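19 May 2018

Second pass through the Hillwood set. Someone in the group wants it called a coordinated network by Monday. I don't see it yet and I'm writing down why before I get talked into it.

What we have: 686 accounts, all of which pushed the Gokeo rumor. The claim going round is that they are run by one shop. The evidence so far is that they posted the same link and a lot of them have ugly usernames. So does my aunt.

Pulled creation dates again. There is a bump last August, 230 accounts in the one month. Looks great on a chart. But August is also when Otau opened sign-ups without a phone number, and I have no baseline for how many ordinary people joined then. Until I get one the bump stays out of the write-up.

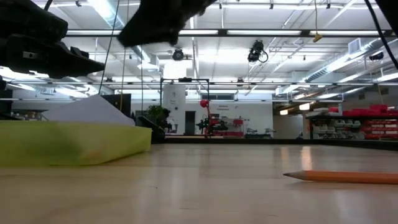

Posting hours are no better. The plot everybody likes has the quiet stretch lined up with night in a time zone a long way from here. I redid it with the scheduled posts taken out and the quiet stretch mostly went away. Left both versions in the shared folder, please look at both.

Ham score: still don't trust it. It rates accounts from "person" to "bot" and won't say what it goes by. Fed it 20 accounts I know belong to real people (club members, a couple of local reporters, me). It flagged 2 of them as bots, and I was one. Probably because I post links and never a picture of my lunch. Fine for sorting a list, no good as proof.

The part I can't explain away is the typos. A small cluster keeps making the same mistake in the same word, in replies as well as shares, and they deleted those replies within minutes of each other. Copy and paste would cover the shares - it doesn't cover the replies. 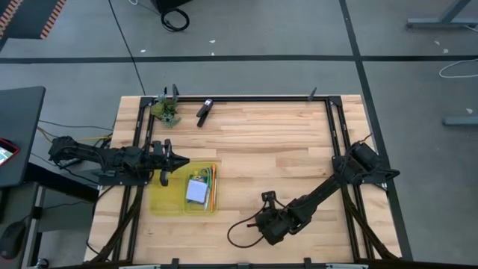
So the typo cluster is the thing to chase, and the big number should be dropped. "All of these shared a bad link" is true and dull. "All of these are trolls" would put real people on a list, and we've seen how that goes when a list gets out.

To do: ask for the August baseline. Save the cluster's pages before more of it disappears. Rerun the Ham test with known fakes, if anyone can tell me how they know they're fake.

Monday is too soon.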